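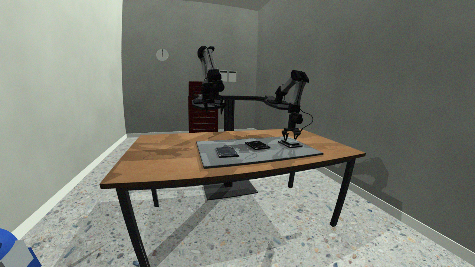

Mervyn Dawber would have kept the old kitchen table if it had come to a vote in his house. It had been his mother's, it seated six with the leaves up, and the scratches on one end had been there longer than he had. He lost the argument, and the table went to the Brodlow furniture exchange in June with a paper tag tied to one leg.

The exchange takes up the ground floor of a former shoe warehouse on Ivside Road. It opens at 9 a.m. and there is usually a line by then, mostly people with vans. Anyone can bring in a table, a chair or a chest of drawers, and anyone can take one away for a flat fee. What comes in broken is repaired in the back or stripped for parts. The shop moved 2,706 pieces last year, and more tables passed through than anything else.

Natalie Rudd runs the repair side. She learned the work in Salem, in a shop that mostly did church pews, and she says tables are simpler than people expect. The top is usually fine. The trouble is where the legs meet it.

"People drag them," she said. "You drag a table across a floor for thirty years and the joints give out. Pick it up, get somebody on the other end, and it will outlast you."

Most of her day goes to loose legs. On older tables the leg is held by a corner block and a bolt, and the bolt has often chewed through the wood around it. She drills out the damaged part, glues in a plug, and lets it sit overnight before she drills again. Metal legs are quicker. The screws work loose, someone tightens them too hard, and the threads strip. She moves the plate over half an inch and starts with fresh holes.

Finish is where owners do the most harm, in her view. A white ring from a hot cup sits in the top layer and will often come out with gentle heat and a soft cloth. A black ring is water that has gone down into the wood, and by then the choice is to sand or live with it. Rudd lives with it. She has a table at home with a black ring the size of a soup bowl and has never touched it.

Veneer gets its own shelf in the back room, next to the clamps. Old veneer can be thick enough to take a light sanding. On newer pieces it may be so thin that one pass goes through, and she has a few ruined tops against the wall that were brought in after somebody's weekend project.

Money is tight but steady. Rent on the building is $400 a week, and the fees cover it in all but the slowest part of winter. Glue, screws and sandpaper come out of what is left. A second location in Verkier has been talked about for two years. The space there is larger, but it is up a flight of stairs, and Rudd has said she will not carry a sideboard up a flight of stairs.

Dawber's table stayed on the floor for four days. A couple setting up their first apartment took it, leaves and all, and left the scratches alone. He has since been back to look at chairs.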